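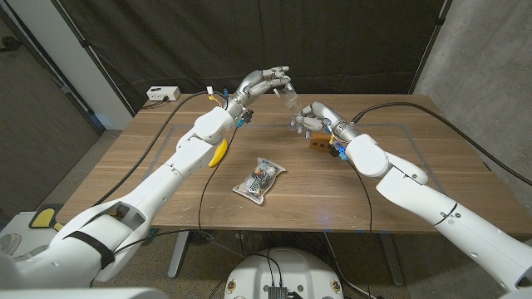
Garnden Goes Two-Handed: New Robot Joins the Parts Room at Castillo

February 13, 2023 - I've been running the parts room at Garnden's Castillo site for eight years, and they asked me to write this one myself, so bear with me! We've started work with Monden on a two-armed robot called Grolluvel, and starting in March it'll take over the small-parts handling on our day shift.

If you've ever spent a whole afternoon picking up little bags and plastic pieces, you know what that does to your wrists. We plan to start Grolluvel at 100 pieces a shift and work up to 500 (the boring ones, please and thank you). It has real fingers, too - that's the part everyone comes over to look at.

So what changes for us? All 20 people on my crew are keeping their jobs and their hours. Most of us will move over to checking orders and fixing the odd ones, and everybody gets paid training on how to set up the robot, stop it and teach it a new part. I was nervous about that bit. I'm less nervous now.

Local press can ask for a visit through the Garnden front office. Closed-toe shoes, please.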